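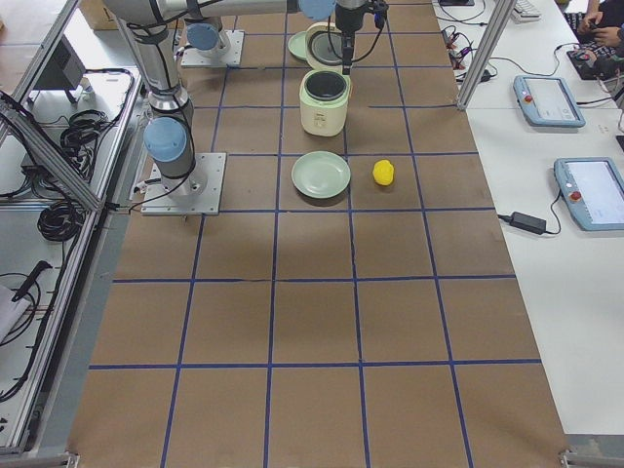 Small cream rice cooker, lid up, with the green plates.

I have never believed in small appliances. Every one I've owned was going to change how I ate, and every one ended up behind the flour. So when Charoen Kaewsai told me in November that I should stop boiling rice in a saucepan like a student, I nodded and did nothing for weeks.

I've come around a little. A little! The buttons on the front are fine, although I have yet to meet a rice cooker that needs more than one. The lid I do like. It tips back on its hinge and stays out of the way, so you can get a paddle in without scraping your knuckles on the rim of the pot. The metal disc inside the lid is another matter. It collects starchy drips, and if you don't wipe it after every batch you'll smell it by the next one.

Then there's the timing. People swear these things are faster. Mine took 19 minutes for one cup of white rice, plus the rest with the lid shut, and my saucepan does it in 20. I'm not going to write home over one minute – though I'll admit I didn't have to stand there.

The pale green plates are from Flilla and I have no complaints about those, except that white rice on pale green looks a bit like hospital lunch. Ellis disagrees and wants two more.

Brown rice next. I expect it to boil over.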